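Robot Cell Safety, Week 6 Handout
Instructor: Nazma Uddin

Case: the Grumport arm stall

The fault was a stale height value. After a protective stop, the Grumport controller restarted with the table height from the previous job, 43 mm too low. The arm pressed down until the force limit tripped at 90 N. 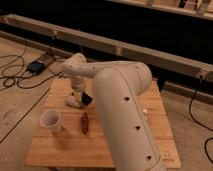

Fig. 1. Gripper low over the back left of the table, cup and reddish-brown item in front.

Dong-geon Ahn's log lists 2 stops before anyone checked the height. Resetting a stop clears the alarm - it does not clear the cause.
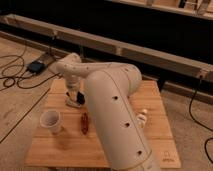
Fig. 2. Gripper pointing straight down above the board, paper cup upright at left.

When an arm stops on force:
1. Stay outside the reach line and press the E-stop.
2. Write down the joint readings before you reset anything.
3. Compare the stored table height with a measured one.
4. Jog up at low speed, then look over the items under the arm. Tall or narrow ones, like the brush and the bottle, go on the report by name.
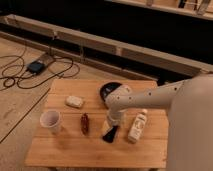

For Thursday

Read In-ho Sun's notes on restart conditions and bring a one-page fault tree.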